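Step 4: Picking a grasp from a heap of laundry

If you've come through the first three parts of this series with me, thank you, and I hope your arms are homed and your cameras calibrated by now! We're finally getting to the part I enjoy most, where the Flellis planner has to look at a pile of clothes and decide which bit to take hold of.

Open the Guslow viewer and load the head and wrist streams side by side. Run the cloth segmenter on the head view first. You want a separate mask for the cream cloth on top and one for the orange fabric, and if they come back merged, raise the edge weight to 7 and run it again (I nearly always have to).

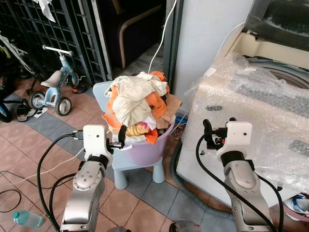
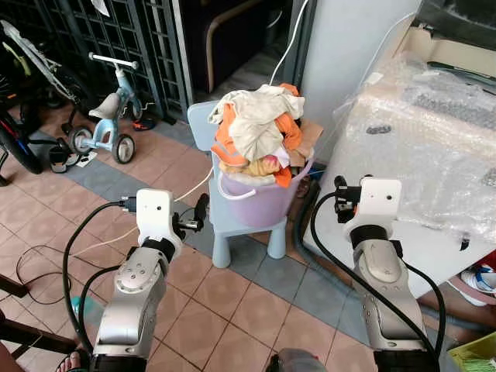
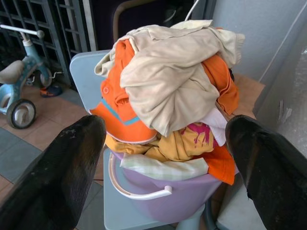
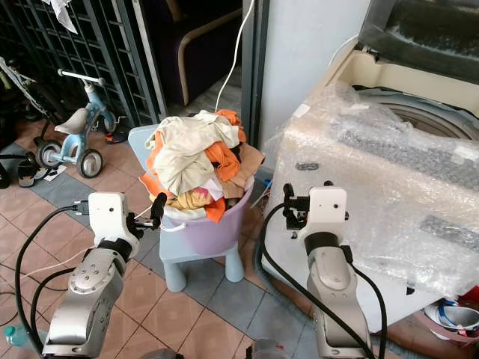
The laundry heap between the grippers; the third view is from the wrist camera.

Now switch to the wrist stream, where folds are much easier to make out, and ask for grasp candidates. My last run gave 433 of them, far more than anyone needs, so keep the top 12 and let the planner check each one for collisions with the basket rim and the back of the little chair. Please don't skip the rim check, even when you're in a hurry.

If every candidate is rejected, look at your depth crop before you touch anything else. Bubble wrap can return messy depth, and a few stray points near the right arm will make the planner very timid indeed. Facundo Quiroga wrote a nice filter for this, and it ships with Enache under the point cloud tools.

Save your candidates before moving on to Step 5, lifting the top piece.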